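Häufige Fragen zu Trumwood am Standort Birneck
Stand: Donnerstag, 3. Februar

Seit der Betriebsversammlung kommen so viele Fragen herein, dass wir die Seite einmal komplett neu geschrieben haben. Danke dafür! Wer etwas vermisst, schreibt an das Projektpostfach oder kommt im Aufnahmeraum hinter der Retourenannahme vorbei, die Tür steht fast immer offen.

Allgemeines

Was ist Trumwood überhaupt?
Trumwood ist der Name des Projekts, mit dem Zerkex in Birneck die ersten Handgriffe in der Retoure automatisiert: Jacken auslegen und zusammenlegen, Kleinteile in Fächer sortieren, Karten und Beileger aus einem Behälter nehmen und der richtigen Sendung zuordnen. Also genau das Zeug, das seit Jahren alle für »nicht automatisierbar« halten, weil Stoff eben nie zweimal gleich liegt. Wir finden das unglaublich spannend, und wir lernen gerade jede Woche etwas dazu.

Und wer oder was ist Yao?
Yao ist die Roboterstation mit zwei Armen am Ende von Linie B. Der Name hing schon am Schaltschrank, als die Station geliefert wurde, und ist geblieben. Trumwood ist das Projekt, Yao ist die Maschine. In den Schichtplänen steht manchmal das eine und manchmal das andere, gemeint ist dasselbe.

Warum die Retoure und nicht der Versand?
Im Versand läuft viel schon über Fördertechnik, und die Ware ist dort verpackt. In der Retoure kommt alles lose, zerknüllt und in beliebiger Reihenfolge an. Der Retourenbereich hat außerdem bei der letzten Befragung am deutlichsten gesagt, was nervt: die ewig gleichen Bewegungen aus der Schulter und das Bücken zu den unteren Behältern. Dort wollten wir anfangen.

Welche Aufgaben übernimmt Yao schon?
Im Moment zwei. Jacken und Pullover ohne Kapuze werden flach ausgelegt, und Kartenbeileger werden aus dem Fach gezogen. Hemden sind in Arbeit. Kapuzen machen uns noch richtig zu schaffen, Daunenjacken auch, und alles mit Bändern und Gürteln geht weiterhin direkt an die Handplätze.

Wie viel schafft die Station?
In einer guten Schicht über 2000 Vorgänge, wobei jedes Auslegen und jedes Ziehen einzeln zählt. Bitte nicht mit den Stückzahlen am Handplatz vergleichen: Dort gehören Sichtprüfung, Etikett und Buchung dazu, bei Yao nicht.

Wie lernt der Roboter?

Wer bringt Yao die Handgriffe bei?
Wir selbst, und das ist für viele von uns der schönste Teil. Niemand schreibt auf, wie man eine Jacke glattzieht. Stattdessen nimmt man einen Handgreifer, also die Finger des Roboters mit einem Griff dran, und macht die Aufgabe damit vor. Die Kamera am Greifer zeichnet auf, was vor den Fingern passiert. Aus vielen solchen Durchgängen entsteht das Modell, mit dem Yao später arbeitet.

Reicht es nicht, wenn eine Person das richtig gut vormacht?
Das haben wir am Anfang auch gedacht. Das erste Modell stammte fast vollständig von einer einzigen Person aus der Frühschicht und war dann prompt ratlos, wenn eine Jacke andersherum auf dem Tisch landete. Inzwischen machen Leute aus allen Schichten mit, links- und rechtshändig, große und kleine, flotte und bedächtige. Man sieht Yao das an! Die Bewegungen sind seitdem viel weniger ruckartig, und wenn ein Ärmel wegrutscht, setzt der Arm neu an und greift nach.

Wie viele Aufnahmen braucht eine neue Aufgabe?
Für das Auslegen der Jacken waren es 3750 Durchgänge, verteilt über mehrere Wochen. Für die Kartenbeileger deutlich weniger, eine Karte ist eben steif und benimmt sich. Bei Hemden wissen wir es noch nicht.

Muss ich dafür etwas von Technik verstehen?
Überhaupt nicht. Gefragt ist, dass du die Ware kennst. Wer seit Jahren Retouren macht, fasst eine Jacke am Kragen und an der Schulternaht an, ohne darüber nachzudenken, und genau dieses Wissen steckt in keinem Handbuch. Die Bedienung des Greifers lernt man in der Einweisung. Die ersten Versuche fühlen sich an, als hätte man Topflappen an, das gibt sich schnell.

Ist das anstrengend?
Der Greifer wiegt etwas, und man hält den Arm anders als sonst. Deshalb dauert ein Aufnahmeblock 20 Minuten, danach wird gewechselt. Während die einen aufnehmen, setzen sich die anderen hin, schauen zu oder bereiten die nächste Ware vor. Wer Beschwerden im Handgelenk hat, sagt bitte vorher Bescheid, es gibt im Aufnahmeraum auch Aufgaben ohne Greifer.

Was mache ich, wenn mir ein Durchgang misslingt?
Laufen lassen und am Ende auf dem Tablet als »unsauber« markieren. Nicht löschen! Mit den verpatzten Durchgängen lässt sich noch etwas anfangen, vor allem, wenn man den Fehler mitten in der Bewegung noch korrigiert hat. Nur wenn der Greifer selbst hängt oder ein Kabel im Weg war, kommt der Durchgang in den Ordner »verwerfen«.

Arbeitsplätze und Schichten

Fallen Stellen weg?
Die Frage steht im Postfach ganz oben, und sie gehört auch hierher. Für Birneck gilt die Betriebsvereinbarung, die am Brett neben der Kantine hängt: keine betriebsbedingten Kündigungen wegen Trumwood, solange sie läuft. Was sich ändert, sind die Tätigkeiten. Zwei Auslegeplätze an Linie B gibt es in der alten Form nicht mehr. Die Kolleginnen und Kollegen von dort arbeiten jetzt in der Sichtprüfung, im Aufnahmeraum oder als Stationsbetreuung bei Yao. Was nach Ablauf der Vereinbarung kommt, wird im September verhandelt, und dazu können wir heute nichts versprechen.

Was macht die Stationsbetreuung den ganzen Tag?
Mehr, als wir dachten. Sie beobachtet die Ablage, holt verklemmte Teile heraus, entscheidet, welche Ware gar nicht erst auf den Tisch kommt, und führt das Störungsbuch. Aus diesem Buch kommen die besten Ideen im ganzen Projekt. Der Vorschlag, Reißverschlüsse vor dem Auslegen zu schließen, stand dort als Randnotiz mit drei Ausrufezeichen und hat die Fehlgriffe an der Vorderkante spürbar verringert.

Verdiene ich dort mehr oder weniger?
Die Stationsbetreuung ist eine Gruppe höher eingestuft als der Auslegeplatz. Für Zeiten im Aufnahmeraum gilt die bisherige Gruppe weiter, Schichtzulagen bleiben erhalten. Bei Einzelfällen bitte direkt an die Personalabteilung wenden.

Muss ich mitmachen?
Beim Vormachen: nein, das ist freiwillig und bleibt es. Bei einem Wechsel des Arbeitsplatzes gibt es vorher ein Gespräch und eine Probezeit von 6 Wochen, in der man ohne Begründung zurückkann. Bisher haben das zwei Leute genutzt, beide sind wieder am Handplatz, und das ist völlig in Ordnung.

Gibt der Roboter das Tempo vor?
Nein. Hinter Yao liegt ein Puffer, und die Sichtprüfung zieht sich die Ware selbst heran. Am Anfang war dieser Puffer zu klein, da stapelte sich alles, und die Prüfplätze waren zu Recht sauer. Er ist inzwischen größer. Falls es sich trotzdem wieder nach Hetze anfühlt, bitte sofort melden, daran können wir drehen.

Aufnahmen und Datenschutz

Bin ich auf den Aufnahmen zu sehen?
Hände und Unterarme meistens, andere Personen im Raum manchmal auch, denn die Kamera hat einen sehr weiten Blickwinkel. Deshalb unterschreiben alle, die den Aufnahmeraum nutzen, vorher die Einwilligung. Man kann sie jederzeit widerrufen, dann werden die betreffenden Durchgänge gelöscht.

Wird gemessen, wie schnell ich bin?
Nein. Die Aufnahmen tragen eine Nummer für den Tisch und eine für die Aufgabe, keine Personalnummer. Eine Auswertung von Leistung oder Verhalten ist in der Betriebsvereinbarung ausgeschlossen.

Wo liegen die Daten?
Auf einem Rechner in Birneck. Das Training läuft nachts auf Maschinen von Zerkex, nach außen geht nichts.

Praktisches für den Aufnahmeraum

Wie trage ich mich ein?
Über die Liste an der Tür oder im Schichtportal unter »Trumwood«. Pro Block gibt es zwei Plätze am Tisch. Die Blöcke am späten Nachmittag sind schnell weg, vormittags ist fast immer etwas frei.

Darf ich eigene Sachen mitbringen?
Sehr gern! Unsere Übungsware kennen die Modelle langsam auswendig. Jacken, Schals, Ordnungshelfer vom Schreibtisch, Postkarten, alles ist willkommen, sofern es nichts Privates verrät und keine scharfen Kanten hat. Je bunter die Mischung, desto besser kommt Yao später mit Ware zurecht, die vorher noch nie auf dem Tisch lag.

Worauf achte ich bei den Kabeln?
Das Kabel hängt immer auf der Seite, auf der man steht, und läuft nicht quer über die Tischplatte. Beim Wechsel kurz schauen, ob jemand mit der Fußspitze darin hängt.

Wie geht es nach den Hemden weiter?
Auf der Wunschliste stehen Hosen, Taschen und das Bestücken der kleinen Fächer. Am meisten Stimmen hat bisher der gemischte Tisch, bei dem Kleidung und Kleinteile gleichzeitig daliegen und zwei Greifer unabhängig voneinander arbeiten. Das ist ein ordentlicher Brocken, und wir freuen uns riesig darauf. 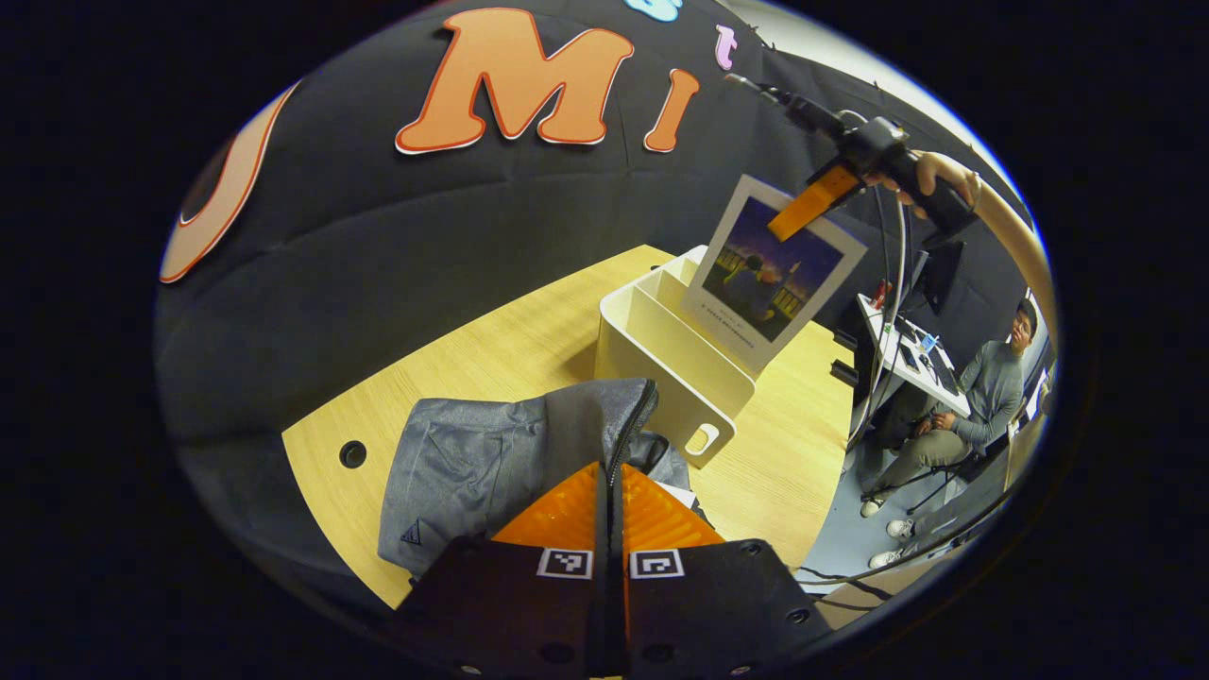

Für den gemischten Tisch suchen wir noch Leute aus der Spätschicht, gern auch paarweise, weil man sich beim Greifen aufeinander einspielen muss. Die Einweisung findet direkt vor dem ersten Block statt. Feste Schuhe an, Ärmel hoch, den Rest zeigen wir euch am Tisch.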